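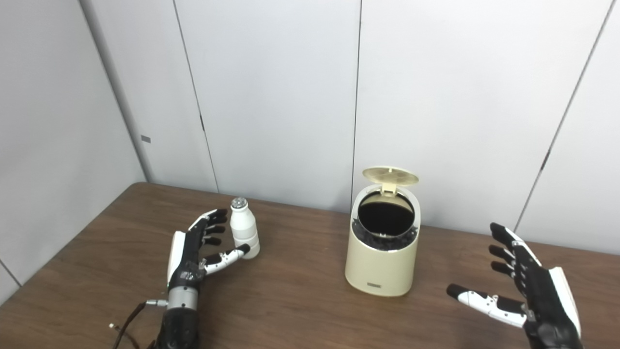 这期接着聊 Kozan 号,也就是我从五月份一直念叨到现在的那条内河炮舰。上期留了个尾巴,说要讲它的涂装,结果好几位读者来信,问的全是同一件事:它到底是白的还是黄的?我的看法是两头都不算,应该是一种偏奶油的颜色。拿上面的图打个比方,桌上那只小白瓶是一种白,旁边带盖的小桶是另一种,米白,偏暖。Kozan 号服役头几年的船壳,我觉得更靠近那只桶。做模型的朋友如果直接开一罐纯白往上喷,出来的效果会很“新”,像洗衣粉广告里的船,放到水景底座上怎么看怎么别扭(别问我怎么知道的,我喷过)。

好,先把没看过上期的朋友拉上车。

Kozan 号是 Drekton 船厂造的浅水炮舰,排水量 537 吨。这个吨位放在海军史里基本没有存在感,翻大部头的舰艇年鉴,战列舰占好几页,巡洋舰占半页,轮到它就一行字,有时候连一行都不给,跟几条拖轮挤在同一个表格里。可我偏偏喜欢这种船!大船的故事已经有太多人写了,主炮口径、装甲厚度、航速,随便一搜都能吵上三天三夜。小炮舰不一样,很多问题连吵的人都没有,你得自己去翻。

我是怎么盯上它的呢?说来有点丢人,是因为一张买错的图纸。当时在旧书摊上看到一卷标着“Drekton”的晒蓝图,以为是一条驱逐舰的总布置图,价钱也合适,掏钱就走。回家摊开一看,吃水浅得离谱,船底几乎是平的,上层建筑倒是方方正正,像把一栋两层小楼搁在了驳船上。驱逐舰哪有长这样的!我对着它发了半天呆,后来越看越顺眼,就这么掉进坑里了。

先说船型。内河炮舰的设计思路跟出海的军舰差得很远。河里水浅,枯水期更浅,吃水必须压下来,船就只能往宽里长。吃水压下来以后螺旋桨又没地方放,桨叶直径一大就会露出水面或者打到河床,所以很多浅水炮舰把螺旋桨装在船底的隧道里,让水被吸上来把隧道灌满。我这卷图纸上也有隧道,画得很清楚,剖面线一根一根的,连隧道顶上的检修盖都标了。这个盖子特别有意思,水草缠了桨,人可以从上面打开盖子去清理,不用等着上坞。我当时看到这一小块,心里觉得画图的人肯定在河上待过。

武器方面,图纸和后来的资料对不上。图纸上艏艉各一门炮,两舷是机枪位;Flidell 出版社那本内河舰艇图册里的侧视图,后炮却没有了,换成了一个带天幕的平台。我一开始以为是图册画错了,后来想想也不一定。这类船改来改去是常事,今天拆一门炮去补别的船,明天加个探照灯,年底舰长嫌热,再搭一片帆布棚。两张图如果隔了几年,都对也有可能。Flidell 那本图册的毛病是不给每张图标年份,整本 200 页,翻到最后才有一个笼统的资料来源说明,写得客客气气,就是不告诉你想知道的事。我给他们写过信,回信说再版时会考虑。再版什么时候有?信里没提,哈哈。

再说回颜色,这是这期的正题,我得把话讲完整。

判断一条老船的颜色,黑白照片能帮的忙比大家想的少。早年的感光材料对蓝光敏感,对红光迟钝,偏黄偏红的东西拍出来会偏暗,蓝的东西反而发亮。所以你看到一张照片里船壳“白得发亮”,它可能真是白的,也可能只是太阳正好打在那一侧。反过来,烟囱在照片里很深,也未必就是黑色,黄褐色一样会深。我手头有 Kozan 号的照片翻印件,同一条船,光线不同,烟囱的深浅能差出一大截。拿单张照片下结论的文章,我现在看到就想绕着走。

文字材料稍微好一点。船厂的交船清单里有油漆一项,写的是“白漆,调入少量赭黄”。就这么几个字,没有比例,没有牌号。少量是多少?油漆工一勺下去,手轻手重都是少量。不过有这句话,至少可以把纯白排除掉了,起码交船那会儿是这样。至于后来,船上补漆用的是什么,就真的说不准了。河上跑一年,水线附近刮得一塌糊涂,甲板上的人拿到什么漆刷什么漆,左舷右舷颜色不一样都不稀奇。

我还想提一句甲板。常有人把这类船的甲板全涂成木色,图省事。Kozan 号的图纸上,只有艉部军官活动的那一段标了木甲板,前面是钢甲板。钢甲板涂什么颜色清单没写,我做的时候用了中灰,纯属个人判断,你要是有更好的依据,请一定写信来骂我,我很乐意返工(嘴上是这么说的)。

说到做模型,今年好几个人问我 Grolari 那款树脂套件值不值得买。我买了,也做完了一多半,讲讲感受吧。

优点先说。船体是一整块,形状抓得不错,尤其艉部那个往上收的线条,跟图纸叠在一起看差不了多少。隧道也做出来了,这点我真的很意外,比例这么小,船底又看不见,厂家完全可以偷懒填平。烟囱口是空心的,不用自己拿刀去掏。蚀刻片给得大方,栏杆多送了一条,对我这种剪一段飞一段的人来说简直是救命。

缺点也有。第一是翘,我那块船体拿出来,艏部明显往上抬,放玻璃板上能塞进一张名片。热水泡一泡压平就好,但是要有耐心,压完别急着拿,我第一回心急,拿起来没多久它又弹回去一点。第二是说明书。说明书只有一张纸,安装步骤画了 5 步,可是从第三步到第四步之间,凭空多出来整整一层上层建筑,中间怎么装的一个字都没有。我是对着图纸猜出来的,没有图纸的朋友可以先别上胶,把几块墙板拿蓝丁胶粘着摆一摆,看舷窗上下能不能对齐。第三是颜色指示,说明书写的是“白色”。你看,又绕回来了!

我自己的调法写在下面,给想跟着做的人参考。我用的是水性漆,别的体系请自己换算:

- 底漆用浅灰,千万别用黑底,米白盖黑底要喷很多层,细节全糊了;
- 船壳用白漆加一点点赭黄,先在废料上喷一片,放到窗边看,再放到台灯下看,两边都不觉得刺眼就行;
- 上层建筑可以比船壳稍微浅一丁点,小比例下这样看着会更立体;
- 烟囱我涂了黄褐色,顶上一圈黑;
- 水线以下我涂了暗红,做水线模型的可以跳过。

加赭黄的时候一定要慢!牙签尖蘸一下,搅匀,看看,再蘸一下。我有一回图快,直接挤了一滴,整杯漆变成了蛋黄酱的颜色,往回救的时候又不断地加白,最后调出来的量够我把一整支河上舰队都喷了。那瓶漆现在还在架子上,谁缺跟我说。

旧化方面我比较保守。内河炮舰平时停在码头的时间多,船员闲着就擦擦洗洗,门面还是要的,满身锈的那种做法我不太喜欢。锚链孔下面拉几道淡淡的锈水,水线附近扫一点泥黄色,差不多可以收手。河水带泥沙,船壳下缘那一圈泥印子比锈更像样,拿浅土色的粉末,用平头笔从下往上轻轻拍,拍到自己都快看不出来的程度,拍照反而刚好。

有位读者问天幕怎么做。这个我试过几种材料,纸巾浸稀释白胶的办法效果最自然,会有一点点往下坠的弧度,干了以后很硬,可以剪边。缺点是容易起毛,所以纸巾要挑没有压花的那种。我把压花的也用过,干了之后 Kozan 号的后甲板上空飘着一整片小雏菊,怎么说呢,很有春天的气息。烟盒里的薄纸也能用,更平整,适合把天幕绷紧的状态。天幕颜色别跟船壳一样,略微偏灰就很好看了。

还有一件小事更正一下。上期我写 Drekton 船厂同时开工了两条同型舰,这话写得太满了。我后来把图纸右下角的图号重新看了一遍,编号后面确实有个连号,但连号只能说明图纸准备给两条船用,开没开工是另外一件事。第二条船的名字我到现在一次也没见过,交船清单里没有,Flidell 的图册里也没有,有可能订单中途撤了,也有可能材料挪去修别的船了。在找到新的东西以前,请大家把上期那句话划掉,转载过的朋友麻烦也顺手改一下,多谢多谢。

我个人其实挺希望第二条船存在过的。图纸上有几处铅笔改动,改的是舵机舱的位置,往前挪了两个肋距,旁边打了个问号。Kozan 号的照片里看不出舵机舱改没改,如果改动是给第二条船准备的,那起码有人认真想过要把它造得比头一条好一点。转弯半径在河道里是要命的事,河湾一急,水流再一推,船头就往岸上去了。第一条船跑了一季之后,回来提意见的人多半会提这个。当然,这些全是我对着一个铅笔问号脑补出来的,你们听听就算了。

下期打算写动力,主要是锅炉和烧什么煤。这部分材料比颜色还散,我手上有一份轮机舱的布置图,少了左上角,正好是标注锅炉型号的位置(每次都是这样!)。如果你手里有 Drekton 船厂的任何图纸,哪怕是半张,哪怕是被老鼠啃过的,都欢迎来信,扫描件就可以,看不清的地方我们一起猜。做了 Grolari 套件的朋友也请把成品照片发过来,颜色喷成什么样都行,纯白的也收,我想挑几条不同颜色的放在一起比一比。

来信还是老地址,直接回复这封邮件也能收到。最近回信慢,桌上压着一堆蚀刻片没剪,请多担待。

2021年9月2日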